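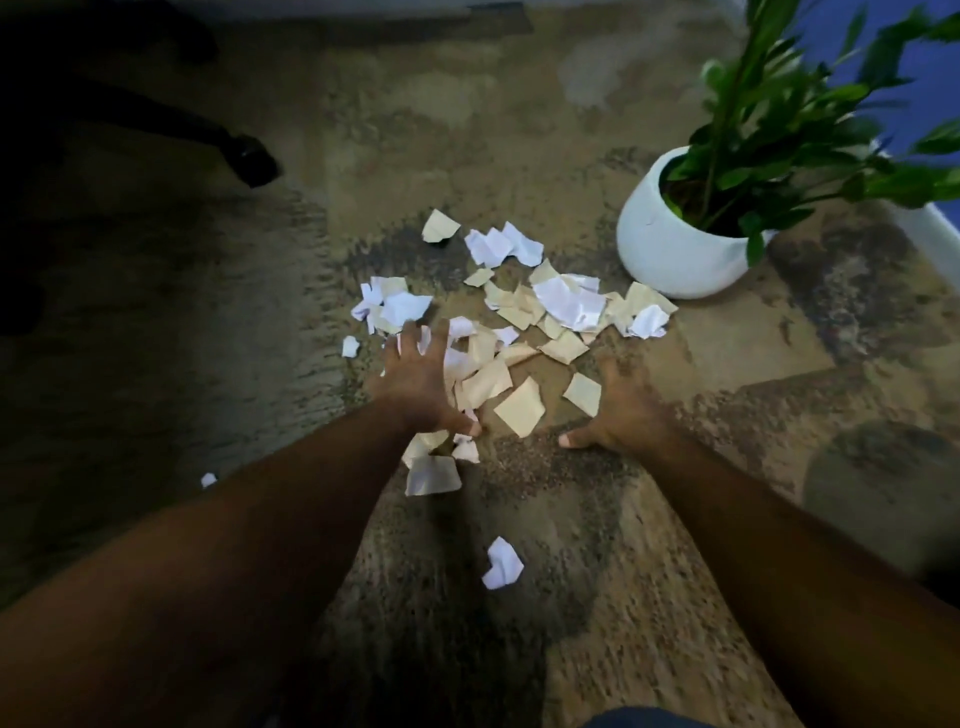 Chapter 8
Dual Point of View in the Romance Novel

What you will study in this chapter
How to decide which of the lovers tells a scene
How to change from one teller to the other without losing the reader
How to keep a secret when both minds are open
How to give each teller a voice of their own

Key terms: dual point of view, head-hopping, hand-over, overlap, open secret

8.1 Why two tellers

In the earlier chapters we worked with stories told from one side only. The reader sat inside one person, and the other lover was known through words, looks and acts. This is an old and good way to tell a love story, and many writers stay with it during their whole career. But a large part of the romance novels sold today use two tellers, and a student who wishes to write in this field must be able to do both.

The gain is easy to understand. When the reader knows that both persons are in love, and that each of them believes the other is not, every small talk between them becomes full of tension. They can discuss the price of paint and the reader will turn the pages. The writer has to pay for this gain, however. With one teller, the question is "Does he love her?" With two tellers this question is answered early, often in the second chapter, and another question must take its place. Usually it is "What will they have to give up?" or "Who will speak first, and when?" If your plan has no such question, go back to the plan before you write more pages.

As our working text we will use Breldale, a short novel written for this course and printed in full in Appendix B. It takes place in October, in a small town with one ferry. The first teller is the owner of the Flasto, a cinema which is losing money. The second is an inspector sent by the company Estanetti, which wants to buy the building. They were together once, for one summer, and neither of them has spoken of it in the town. Please read the first 53 pages before you continue.

8.2 Choosing the teller of a scene

A common rule says that the scene belongs to the person who has the most to lose in it. It is a useful rule and we will use it as our starting point, but it should be tested every time. In the scene at the ticket desk in Breldale, the owner has more to lose, for she may lose her cinema. Still the scene is told by the inspector. He has just read the accounts and knows how bad they are, and he must listen while she explains with great pride that business is improving. If she told the scene herself, we would get only her hope. Told by him, we get her hope and his shame together.

So we can put beside the first rule a second one: give the scene to the person who must hide something while it is going on. When the two rules point at different persons, write the first half page in both ways and read the two versions aloud. The difference is often heard sooner than it is seen.

A mistake made by many beginners is to change the teller by turns, one chapter each, from the beginning to the end, and to let this order decide everything. A regular order is comfortable for the reader, and it is not forbidden. But if a chapter exists only because it was somebody's turn, the reader will feel it.

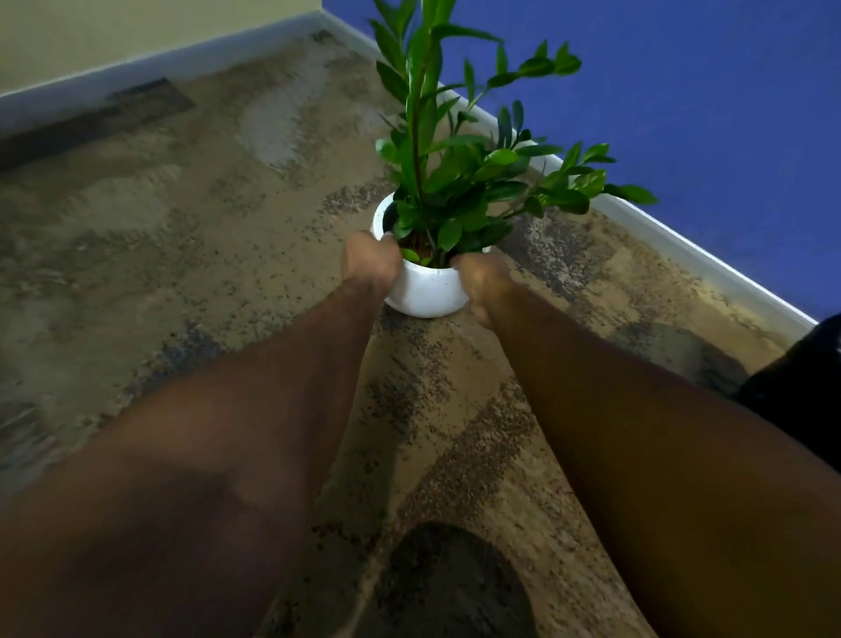
Figure 8.2 Hands gripping the rim of a white pot with a ZZ plant.

8.3 The hand-over

The place where one teller stops and the other begins is called the hand-over. It may come at a chapter break or at a line break inside a chapter. It should not come in the middle of a paragraph. That fault is known as head-hopping, and although some older novels do it with success, most editors today will ask you to remove it.

Look at this hand-over from Breldale:

She locked the door from inside and waited until his steps were gone from the stairs. Then she sat down in the last row, in her coat, and did not put on the light.

*

Ciobanu's was the only café still open. He ordered soup and let it stand. From his table he could see the front of the Flasto, all dark, and he thought, good, she has gone home.

Notice what is done in the first lines after the break. The new place is named at once. The pronoun changes, and the reader needs no heading with a name over it. He is wrong about where she is, and we know it, as we have just left her. This short moment in which two tellers touch the same event is called the overlap. Keep it short. If the second teller repeats the whole scene, with all its dialogue, the story stands still while the reader waits for it to catch up with what she knows already.

Exercises for 8.1 to 8.3

1. Find the next hand-over in Breldale after the one printed above. Mark the first word which tells you that the teller has changed.

2. Rewrite the scene at the ticket desk with the owner as teller. You may not add any dialogue. Compare the length of your version with the original.

3. Write a scene of no more than 3000 words in which two former lovers must share a small task. Use one hand-over, and put it at the point where one of them decides to lie. Keep the text, for you will need it again in section 8.4, where we come to the open secret.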